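1/ Long one. I've had the Wiriya two-arm tabletop kit on trial through Listdale, and several of you asked whether it's worth the money for a small kitchen test lab like ours. I have opinions. Some of them are even about the robot.

2/ What you get: both arms, both grippers, wrist cameras, a head camera, a box of cables, and a year of Drollell, the software you teach it with. What you don't get: a table, a laptop, or any sense of where the cables should go.

3/ Price is $1,755 a month on a six-month minimum. Setup is another 700, which buys you Iddrisu Wumbei for a day. Pay for Iddrisu. The written guide has a chapter called "Before You Begin" that comes after the chapter where you begin.

4/ Our trial task was picked by Bernice Sarpong, who runs our test kitchen and does not care about robots at all. Steamer to plate. Take the food out, put it down, don't squash it. She said if it could do that she'd stop calling it the coat rack.

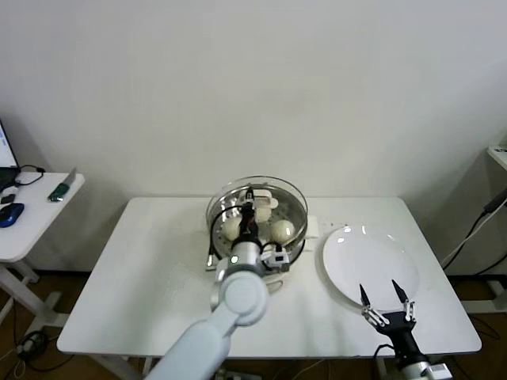

5/ Day one was the arms learning where they live. You clamp, you plug in, you run calibration, you find you clamped too far back, you repeat. Budget the whole morning. The app says "a few minutes" and it has said so every time, with the same confidence.

6/ Teaching is done by demonstration. You drive the arms through the job by hand, over and over, and Drollell records it. They recommend 100 demos before you train anything. I thought that was padding. I trained on fewer to prove my point and got a robot that carefully set food down next to the plate.

7/ So I did the full 100. Took me and Senyo Adjei most of a week in turns. Senyo is better at it than I am and has mentioned this. His runs are smooth. Mine look like someone trying to find a light switch in a hotel.

8/ The grippers are the best part of the kit. Two pointed fingers, decent feel, and they close gently if you set the limit yourself. The factory limit is for something sturdier than lunch. Bernice has asked me not to discuss the first batch.

9/ The arms themselves: quiet, slower than the brochure, very repeatable. If one misses a grasp it'll miss it in exactly the same way until you go home. I respect that more than I expected to.

10/ Things I'd knock points off for. The cables are long, black, and everywhere. There's no cable channel on the arms, and the little clips in the box came off on day two. Listdale's answer was a second bag of the same clips.

11/ Also, Drollell logs you out if the laptop sleeps, and it doesn't save the demo you were in the middle of. I found this out at demo 61 and again at demo 62. Set your laptop to never sleep. Write it on your hand if you must.

12/ Support is decent. I filed a ticket on 24th January about dropped frames from one wrist camera and had a person on the phone that afternoon, a Mr. Abdul-Rahman Kyei, who had me reseat a connector while he hummed. It fixed it. I've been on hold with airlines for longer than that whole call. 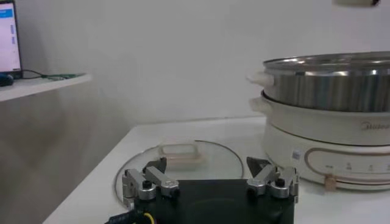

13/ Which gets me to the thing I'd want to know before signing, namely what the cameras can and can't cope with. Anything matte and colored, they're great. Shiny metal, they manage once you sort out your lights. Then there's a glass lid lying flat on a white table, with a see-through handle in the middle that lets the table show right through it. I know where it is because of the thin metal rim. The depth view took one look and reported table. We got lid pickups working by sticking blue tape on the handle before each run, which Wiriya calls "adding a visual feature" and charges nothing for, as it's my tape.

14/ If your work is full of clear things (lids, jars, wrap, whatever Bernice keeps in those tubs) ask for a demo with YOUR stuff on YOUR table. The showroom table is dark gray. I'm told this is a coincidence.

15/ Somebody will ask about the hot pot. It's a Midea, it belongs to the kitchen, it has a steamer on top, and no, the robot doesn't work the control panel. I do that. The robot has the glamorous end of the job.

16/ Where we ended up after training: it unloads the steamer to the plate well enough that I can stand there with my arms folded. I still stand there. Mariama Ankrah in our safety office wrote the rule that someone has to be within reach of the stop button, and having seen the demos next to the plate, I'm not going to argue.

17/ Who I'd say should rent one: labs that do the same handling job all day, have a person who likes fiddling, and can give up a table. Who shouldn't: anyone who needs it working by Friday, or anyone planning to move it between rooms. We moved ours once. See post 5.

18/ Compared with the Zititz kit we tried in August: Zititz has much nicer software and one arm. For steamer to plate you can live with one arm. For anything with a lid you want a hand for the lid and a hand for the food, like a person. The Wiriya wins that on headcount.

19/ Small print, because I had to read it. Fingertips count as consumables. Cables don't, they're "accessories," so a chewed-up one goes on your bill. Ask Listdale to change that line before you sign. They did for us without much fuss, which makes me wonder what else I should have asked for.

20/ We're keeping it for the six months. Bernice has moved from "coat rack" to "your thing," and wants to know if it can do dumplings next. I've bought more tape.

21/ Replies are open for questions on setup, lights and the Drollell export format. For clamp placement please ask Senyo, he's been waiting for someone to.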